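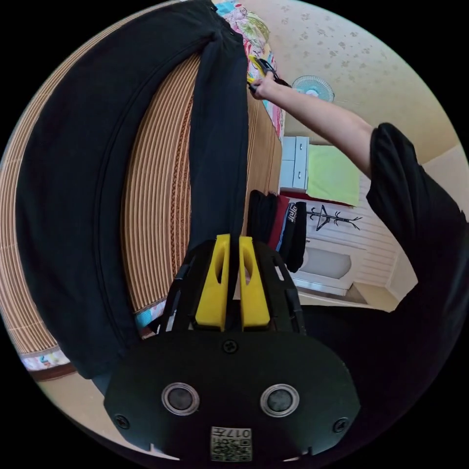 Britta Ostermann
Contributing editor, home workshops

Search this site Go
Print this page | E-mail this article

Flerkeo's plans promise a folding helper you can build in 21 evenings. I have my doubts. Taking hold of a trouser hem with two yellow fingers is one job, and turning out a neat stack is quite another. The Prustdale workshop puts the parts at £524, before anyone has taught it a thing. 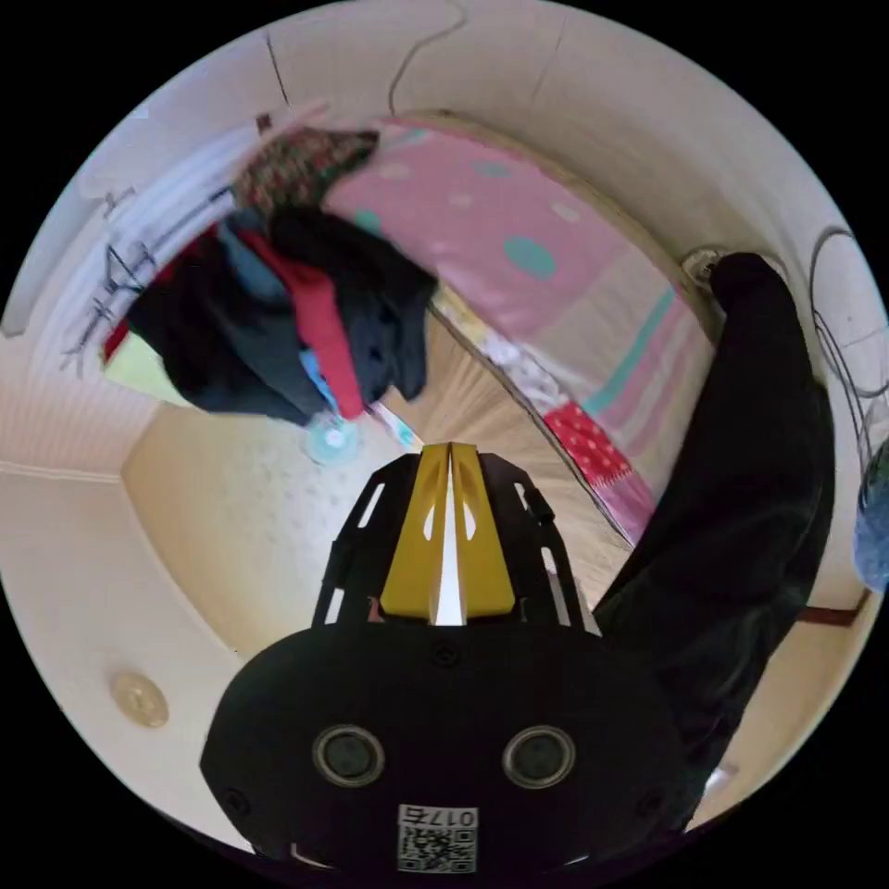 What the money buys

Mostly screws and patience. I'd wait until May.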